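Setting Out Cups, Plates and Fruit for a Crowd

Cover the table first. A large sheet of plain paper or thin cardboard saves the top from juice and sticky rings, and you can fold it up and toss it at the end.
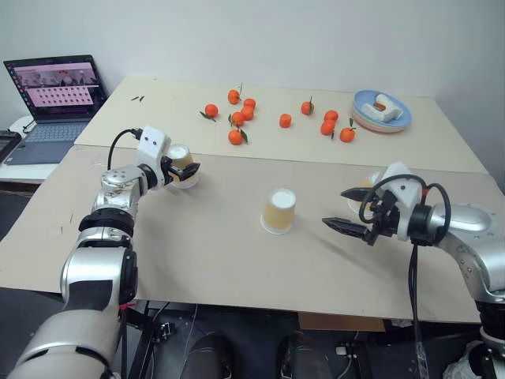
Let the covering hang a little past the front edge, but keep it short enough that sleeves don't catch on it. Tape the underside at the corners.

Paper cups keep best upside down. Dust stays out, and they stand steadier on the wide rim than on the base. Turn them up only when you're ready to pour. If two cups stick together, twist them gently. Pulling straight bends the rim. Squeeze near the base when you pick one up, as the middle gives way easily.

Put food on a second table so people pouring drinks aren't in the way. Stack the plates at the end where the line starts.

Tangerines need no bowl. Spread them loosely and any soft one is easy to spot. Leave the stems and leaves on until serving. For 70 guests we put out 98 tangerines last November and had almost none left.

Keep a small bin under the table for peels, and empty it before it's full. Wet peels left overnight will stain bare wood.

Kadir Öztürkmen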